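Leave the Produce Stand Unlocked
April 20, 2020

The town of Barnton wants to put a lock and a card reader on the honor-system produce stand on Nyanda Road. I think that would be a mistake, and I want to say why before the council votes. 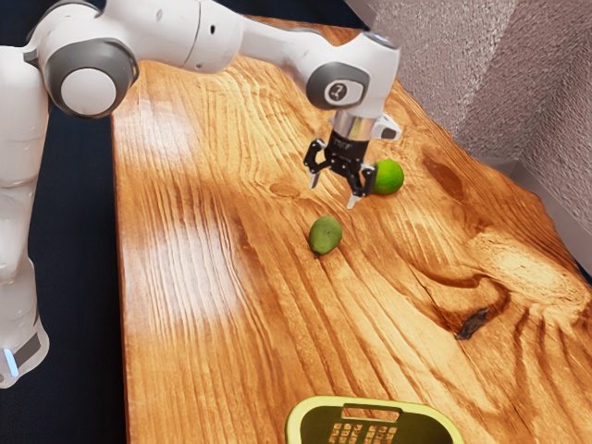 Mercy Lyimo wrote to me after my last column that an open cash box is an invitation, and that people who defend the stand have never had to make up the shortage out of their own pocket. She is right about the second part. I have bought squash and green tomatoes there for years and I have never put in a dollar that I didn't owe.

So let's start with the shortage. The growers who share the stand kept a notebook last season, from the first lettuce to the last of the cabbages in December. By the posted prices, $2,631 worth of food left the shelves. The box was short $261 for the year. That comes to just under ten percent. It's real money to a person who grows vegetables on a small lot, and I don't want to wave it away.

Now look at what the lock costs. The quote from Zendley is $561 for the cabinet and the reader, plus a monthly fee that the town would cover for the first year only. After that the growers pay. The cabinet alone would eat more than two years of the shortage. The card company takes its cut of each sale as well, and on a $2 bag of beans that cut matters.

There is also the question of who would stop coming. Plenty of older people on that road pay in coins. Some kids get sent down with a five and told to bring back onions. A few neighbors, in a bad month, take what they need and settle up later. I know two who have done this, and both settled. A card reader can't do that for anyone. It would record a sale or it would refuse one.

Part of that $261 is surely theft. Part of it is people without change who rounded down, or who forgot, or who read last week's price. Iqra Jadoon sells eggs from a similar shelf out by the Bradodov place, and she told me her box runs over as often as it runs short. She thinks it is because her prices are painted large and are all in even dollars. At the Nyanda Road stand the prices are in pencil on index cards, and when it rains you can't read them at all.

I would fix that first. Paint a price board. Round everything to the dollar. Bolt the box to the post and have one of the growers empty it at noon and again at supper, so there's never much in it. All of this could be done for the price of some lumber and a can of paint, and if the shortage hasn't come down by the end of the season, I'll listen to the case for the cabinet.

The council has treated this as a small item and put it near the bottom of the agenda, 5 minutes for comment. I would ask for more time than that. People in this town have been paying into an open box for as long as the stand has been up, and nine dollars out of ten get there. I don't know many stores that would trust us that far, and I'd like to keep the one that does.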